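Snack table is back at the Laryea building

Good news for anyone who has been working through the afternoon on vending machine crackers: the free snack table on the second floor is up and running again! I know, I know, it's a small thing. But I've had more messages about that table than about the new parking rules, so I'm giving it its own item.

For those who joined after November, this is how it works. There's one gray table by the low partition, and whatever is on it is up for grabs. You bring something when you can, you take something when you're hungry, and you don't have to sign anything (we tried a sign-up sheet once and it mostly got used for phone messages). Vasylyna Kuzmenko from the Clorstead office got it going again with $360 left over from the holiday lunch, and she's promised to keep it stocked until that runs out. After that it's up to us.

I asked her what people should bring and she had opinions. "Fruit, please! Everybody brings chips and then everybody complains there's only chips." She'd also love more cold drinks, and she'd rather have cans than big bottles, which go flat by lunch. Anything with nuts needs to stay in its wrapper so people can read the label.

The table itself came from the old Luswood reception area, where it held brochures, and I'm pretty fond of it. It's a bit worn on top, but it has a full-width drawer in front, so napkins and plastic spoons could finally have a home. A bigger one from Plasteo was talked about and then dropped, and I'm glad. We'd only cover it in mail.

I stopped by with my coffee to see what was on offer.
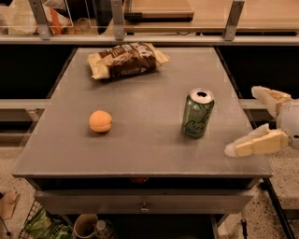

Page last changed: 8 May 2020

A snack bag, a little orange fruit and a green can of soda, so a decent spread if you ask me. I'd go for the fruit first (apricot? small peach? I'm no expert) and then talk myself into the chocolatey-looking bag by three o'clock.

If you'd like to chip in, leave your stuff on the table or drop it with Vasylyna at extension 1445. She's also looking for 2 people to wipe the table down on Clorstead's meeting days, and I've already said yes, so really she needs one more. Come on, it's five minutes with a damp cloth!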